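Tagged: Laundry, Bedrooms, Thrifty Home

Getting another few years out of your trackies
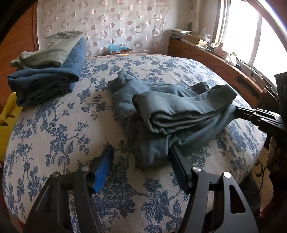 Grey-green trackies on the blue and white bedspread.

I live in trackies from the first cold morning until well into September, and I'm too tight to replace them every winter. My mum bought cheap and bought often. I buy a decent pair and then fuss over them, and I reckon I come out ahead, though my husband would say I've spent the difference on gadgets. Anyway, a few of you asked after the jumper post whether the same rules go for trackie dacks. Mostly yes, with some extras for the waistband and knees.

Washing

Inside out, every time. The fleecy side can cop the rubbing and the outside keeps its colour. Do up any zips first and knot the drawstring in a loose bow, or you'll be fishing it out of the waistband with a safety pin (more on that further down, because I still forget).

Cold wash, short cycle, and go easy on the powder. I used Plumier liquid for years and liked the smell, but I was putting in a full capful and wondering why everything felt a bit waxy. Half a cap did the job just as well. If yours have already gone stiff, run them through once with no detergent at all and a good splash of white vinegar in the softener drawer. And skip fabric softener altogether! It flattens the fleece and does the elastic no favours.

Don't wash them with towels. I know, I know, it fills up the load. But towels shed, and fleecy cotton grabs every bit of it, and then you're standing at the line picking off fluff in your dressing gown. Sheets are fine, T-shirts are fine.

Our old machine had a drum that spun at 1000 no matter what you told it, and it was plenty. The new one goes much faster and I've turned it down, as the high spin puts creases in the legs that never quite drop out.

Drying

Peg them by the waistband, upside down pegging gives you funny little ears at the ankles. If it's raining I use the Brelilen airer in the hallway and turn them once before bed. The dryer is what kills elastic, so mine only go in for the last few minutes, if at all, to fluff up the inside.

Pilling

You'll get it between the thighs and on the bum, everyone does. Lay the pants flat, pull the fabric firm with one hand and go over it with a fabric shaver using hardly any pressure. A disposable razor works too but go very gently - I put a hole in a good navy pair by being impatient, and it was right where you'd not want a hole. A clean dish sponge, the scratchy side, will lift the light stuff.

Lost drawstrings

Safety pin through one end, close it, feed it in and scrunch along. If the pin is too fiddly, thread the cord through a drinking straw and staple the end, then push the straw round. Once it's back in, put a couple of stitches through the cord and the waistband at the centre back. It'll never come out again.

Baggy knees

Steam brings them back a fair way. Hold the iron just above the fabric, give it plenty of steam, pat the knee into shape with your palm (once the iron is out of the way, please) and leave it flat until cool. Don't press down or you'll get a shine.

For knees that have gone thin, patch from the inside before there's a hole. I get offcuts of cotton jersey from Morin, the fabric place in the arcade, where a bag of bits was 2 dollars last time I looked. Bence Juhász, who taught the mending class I did there, had us round off the corners of every patch so they don't lift in the wash. I've done it ever since, even on tea towels.

Folding and storing

Fold one leg over the other, tuck the crotch point in so you've got a straight edge, then fold up from the ankle in thirds. They'll stand on end in a drawer. Hangers leave a bump, and a hook stretches the waistband on one side.

For summer, mine go in a zip bag on the top shelf with a bit of cedar. Wash them first, even if you only wore them the once, as old food spots are what moths go for. I bought the bags from Flalham and they've held up well, though the zip pulls are tiny.

When they're past it

Cut the legs off and you've got two very good draught snakes. Stitch one end, fill with rice or more old trackies, stitch the other. The seat makes decent rags for the bike chain, and I always save the cord.

Next time I'll do doonas, including the one I ruined.

Last updated: 5 June 2025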